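Trandum Cloth Handling Set

Data card, revision 4

Summary

Trandum is a set of demonstrations of cloth handling, recorded with a hand-held two-finger gripper. The operator carries the gripper, does the task, and the wide-angle camera on the tool records the view that a policy will later get from the robot wrist. No arm is present during recording. The set holds 155 episodes, collected by Flumonell in November.

Tasks

Grasp: close the fingers on a soft cloth and gather it.
Carry: move the cloth while keeping the grasp.
Release: open the fingers fully and back away.

Episodes may contain one of these or all of them in sequence. The task field lists which.

Grasp episodes use soft cloth that bunches between the fingers. Finger width is logged with every camera sample, but contact force is not measured. A narrow width reading on thick fabric should not be read as a firm grasp.
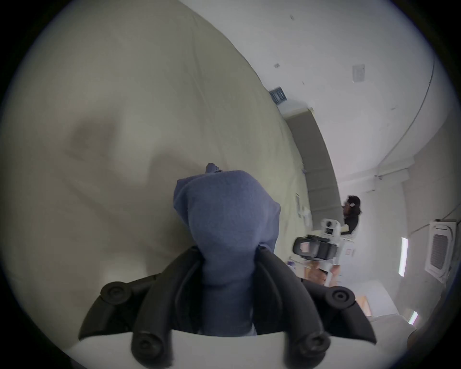 Patwary asked whether width alone is enough to train the release, and reported that a policy trained on an earlier revision let go too early when the fabric was thick. The suggestion was to add a label for the moment the operator decides to open.

That label was added in this revision as release_start. It is set by hand during review and is present in all episodes that contain a release. Earlier revisions should not be mixed with this one for release training.

Recording conditions

Rooms are furnished and were left as found. Background objects vary and people may be visible. Lighting is whatever the room had. The lens gives a circular view with strong curvature toward the rim. Images are supplied uncorrected; calibration files are in the Clasness format.

An open gripper is defined as both fingers at the wide limit. Samples with open fingers before the first grasp or after the last release are kept, and can be trimmed with the idle flag.

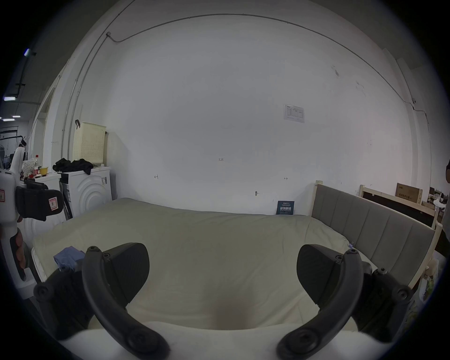
Figure 2. Fingers spread wide, blue cloth on the cream-colored mattress.

Known limits

Cloth is often hidden by the left or right finger. No cloth outline is provided.
Tool position drifts when the camera faces a plain wall. In 14 episodes the drift is above 5 millimeters, and these carry the flag pose_poor.
Operators can shift their grip in ways a given arm may not be able to follow. Check reach and joint limits before replay.

Splits

Training and test episodes are divided by room. Do not re-split by episode, or the same furniture will appear on both sides.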